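Arm drops a few centimetres when the stop is pressed. Is this normal or should I be worried?

Posted in Robots and Automation by Trerkeo
3rd July

Hi all. Hoping someone who knows more than me can have a look at this, as I'm getting conflicting advice at work.

We've got a two-armed robot on a fixed stand, bought second-hand in March through Drodton (they mostly do warehouse kit, so they were not a lot of help after the sale). It picks light stuff off a bench and drops it in a tote. It has run pretty happily, 228 hours on the counter as of this morning.

Last week I hit the emergency stop in the middle of a move and the left arm sagged. It didn't crash down, it just sort of sighed its way towards the floor and then held. The right arm stopped dead where it was, which is what I thought both were supposed to do. I put it down to bad luck. Then it did it again on Monday, a bit further, and with a clunk at the end that I really didn't like the sound of.

Things I've tried so far:

Restarting the lot, twice.
Checking the payload setting. It was set right.
Swapping the gripper fingers for the lighter ones. Made no difference at all.
Reading the fault log, which says 250 and nothing else. The manual I was given stops at code 99, so that was a nice half hour wasted.

My boss thinks it's fine as it does hold in the end. I'm less keen, as I'm the one who reaches in to clear jams! Do I carry on using it while I look into this or not? And does anybody know what 250 means?

Han
Member, 7 posts

Had this on ours. It's the gravity setting, if the robot thinks it's mounted the wrong way up it'll sag when it stops. Change that and recalibrate and you should be fine to carry on.

Nasteo
Regular

Please stop using it until the left arm has been looked at. I don't want to be dramatic, but an arm that moves downwards after a stop is doing the one thing the stop is meant to prevent, and you've said yourself that you put your hands in there.

I don't agree with the answer above, sorry. A wrong mounting setting can make an arm drift when it's in hand-guiding mode, and I've seen that plenty of times. On a lot of arms, though, once the power is cut at a stop, the joints are held by mechanical brakes, and the brakes don't know or care what you typed into the setup screen. Your right arm is fine and your left one isn't, and the left one is getting worse. To me that says a brake is worn or is slow to bite, most likely at the shoulder or the elbow as those carry the most weight. The clunk could be a brake catching late. It could also be something loose inside, and you don't want that either.

I can't tell you what 250 is. Codes above the printed list are often ones the maker keeps for its service people, so ring them with the serial number and read it out. Don't clear the log first.

What I'd do in the meantime, for what it's worth. Switch off at the wall and put a lock on it, with a note, so that your boss doesn't helpfully turn it back on. Before you switch off, get the left arm low and resting on something solid if you can do that from the pendant without standing under it. Don't go poking at the brake release to see what happens — that's how people get a forearm pinned. And don't take the joint covers off unless the service people tell you to, they're a pain to seal again.

When it comes back, ask for a brake test on every joint of both arms and get the results in writing. Then do your own stop test with nobody inside the line: slow speed, empty gripper, arm stretched out, and measure how far the tip travels after the stop. Write the number down somewhere you'll find it. We do ours once a month and it takes less time than making the tea.

Trerkeo
Original poster

Thanks both. It's off and locked, and my boss has had Nasteo's answer read out to him over lunch. The service line says they'll call back about the code. I did try the mounting setting before I locked it (sorry Han, it was already correct).

The stop test is the part I'd never have thought of, and I'm going to do it for both arms once the brakes have been checked. My plan is to run it with the arm low, so if it does sag again it hasn't got far to fall, and then do the stretched-out one after. We've got grey carpet under ours, and with the black finger down this close to it even a small drop would be easy to spot. I'll stay well back from the yellow tape on the floor while it's moving, and I'm going to stop reaching in for jams with the power on full stop, brakes or no brakes. Will post the code when I get an answer — if anyone else has had a 250 in the meantime, please shout.

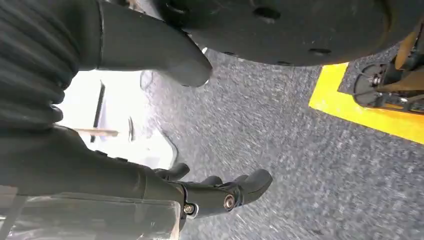
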